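Print this page | E-mail this page

Grumora Table Steamer: Owner's Guide
Section 4. Steaming Buns and Dumplings

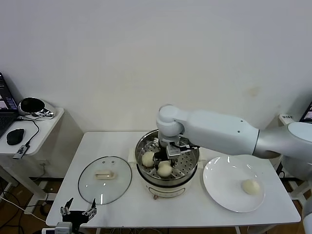 You have reached the section most people bought the steamer for, and we're told many of them skip straight to it. If you did, please go back and read Section 2, where the cord and the lid are discussed at some length. We'll wait.

Before you start

Wash the pot, tray and lid in warm soapy water the first time out. The base of the pot holds the heating element and does not go in the sink, the dishwasher or the bathtub. Wipe it with a damp cloth.

Set the pot on a flat, dry counter with 24 inches of open space above it. Steam goes up, and whatever is up there gets it: cabinet doors, wallpaper, the recipe card you taped at eye level.

CAUTION: Steam burns are worse than they look and they arrive faster than you can say so. Keep hands, face and sleeves out from over the pot while it is on.

Steaming fresh buns

1. Pour 2 cups of cold water into the pot. The fill line is on the inside wall. Going past it brings boiling water up through the tray, and your buns become soup.

2. Set the tray on its ledge and press lightly on both sides. It should sit level and not rock.

3. Cut a square of baking paper for each bun. Cabbage leaves work too and can be eaten afterward, which is more than we can say for the paper.

4. Place the buns on the tray with at least a finger's width between them. They will grow. Buns that touch will join, and separating them takes the skin off both.

5. Put on the lid, plug in the cord and turn the dial to HIGH. The light comes on. If it doesn't, see Section 7, after checking that the outlet isn't the one that works off the wall switch.

6. When steam comes steadily from the vent, turn the dial to MEDIUM and start timing. Small plain buns take 10 minutes. Filled buns take 14.

7. Turn the dial to OFF and leave the lid alone for 3 minutes. This is the hard part. Lift it early and the buns can sink and wrinkle like a thumb after a long bath.

8. Tilt the lid away from you as you raise it, so the drips run down the far side. Take the buns out with tongs.

NOTE: Do not lift the lid during step 6 to see how things are going. They were going fine.

Steaming frozen buns

Don't thaw them. Follow the steps above and add 5 minutes to the time. Frozen dumplings stick more than buns do, so brush the tray with a little oil first.

Running low on water

The pot shuts itself off when it boils dry and clicks twice. Unplug it, let it cool for 15 minutes, then refill. Cold water on a hot, dry element makes an impressive noise and voids the warranty.

If the results disappoint

Yellow spots on the dough: too much baking soda, or not enough mixing. The steamer is innocent.

Wet tops: water is dripping from the lid. Wrap the lid in a thin dish towel and tie the corners on top, well clear of the vent and the dial.

Dense, heavy buns: the dough needed more time to rise. In a cold kitchen it can take twice as long as the recipe promises.

Extra trays

The deep tray, part 1315, fits this model and the older Fletari pot. Trays for the Trenduta look the same in the box and are a hair too wide. Please don't use a hammer.

Continue to Section 5: Vegetables and Eggs

Print this page | E-mail this page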